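Cap Bot build, gallery page

Chepkoech Owino and Thodoris Ververidis, shared bench at the Massawe workshop. Last updated 22/12/2020

Quick page, will tidy up later. We're building a small two-arm rig that takes the caps off bottles and puts them back on. Started in October with one arm on a shelf bracket and a lot of zip ties. Second arm went on a few weeks after. Budget so far is $275, mostly servos, and one set of those got cooked so don't copy our wiring from the first build log.

Base plate first. Plywood, two layers glued, edges sanded badly (me, Chepkoech). Arms bolt through both layers. If you use one layer it flexes and the left arm droops when the right one pulls. Thodoris wants aluminum. Thodoris can pay for aluminum.

Controller is the little Odov board. Two power rails, one per arm, shared ground. Had it all on one rail before and everything reset whenever both grippers closed at once. Took us way too long to spot that.
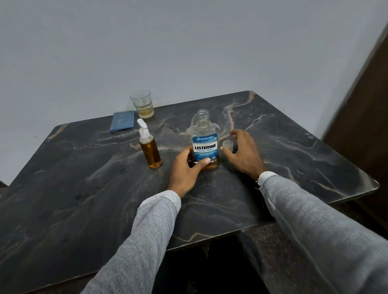

Threads are the hard bit. Every bottle has a different pitch and a different number of turns before the cap lets go, so the wrist can't just spin a fixed amount and hope. We went back to watching how hands do it and wrote the motions down as a list of steps. One hand holds the body low, other hand does the cap. Same split for the rig: left gripper clamps low on the bottle, like the left hand on the Listerine there, and stays put the whole time. Right gripper gets the cap and nothing else. Clear caps are a pain for the camera too, a frosted one sitting on dark marble is about as easy as it gets and the detector still drops it one try in a few. On a white table forget it.

Grip force next. Soft plastic squashes if you clamp it like a jar. Current limit on the left gripper is set in the config file, start low and creep up. Pads are cut from a bike inner tube, held on with contact cement. Dorier pads fit too but they peel, we're done with those.

Wrist: continuous servo with a slip clutch, printed. Version 2 of the clutch is the one to print, the first one shreds its teeth. Files are in the folder, ignore the one called final.

Cap back on is worse than cap off. It cross threads. Fix for now is to turn backwards first untill the cap drops a hair, then forward. Works on wide necks. Narrow ones, still fighting.

Cycle test: aiming for 1,000 open and close on the same bottle before we call the wrist finished. Counter is in the script, it writes to a text file so a crash doesnt lose the number.

Still to do
Cable guide for the right elbow, it snags
Better light over the bench
Swap the Alham bearings in the base, gritty already
Pump tops. Not even thinking about pump tops yet
Write up the config file properly, Thodoris

Questions go in the comments box, one of us checks it most evenings.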